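Merel: Simulation Gallery

Merel is our study of how far a grasping policy trained only in simulation can be pushed before it needs real data. Nasrin Esfahani and Jinlong Jiang built the rooms, and Touran Babaei ran the training. Each room is a furnished interior with the arm on a fixed pedestal, and furniture is moved between episodes.
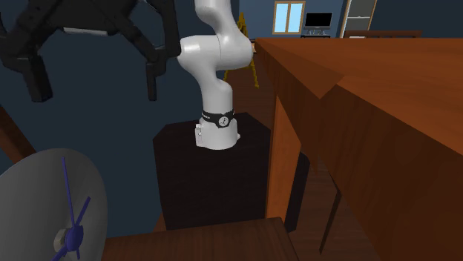
We trained on 2,000 episodes and held out 200 for testing. Lighting and wood textures were changed at random in the training set – the held-out rooms kept their default materials. Most failures came from reaches close to a table edge, where the planner stopped short and timed out after 30 seconds.

Ghazal Mazandarani repeated the runs in September with a second random seed and got the same ranking of methods. The gap between the top two was smaller the second time, so we report both seeds in the paper.

Room files and training logs are available on request from Esmaeil Ansari.

Page updated Apr 4, 2023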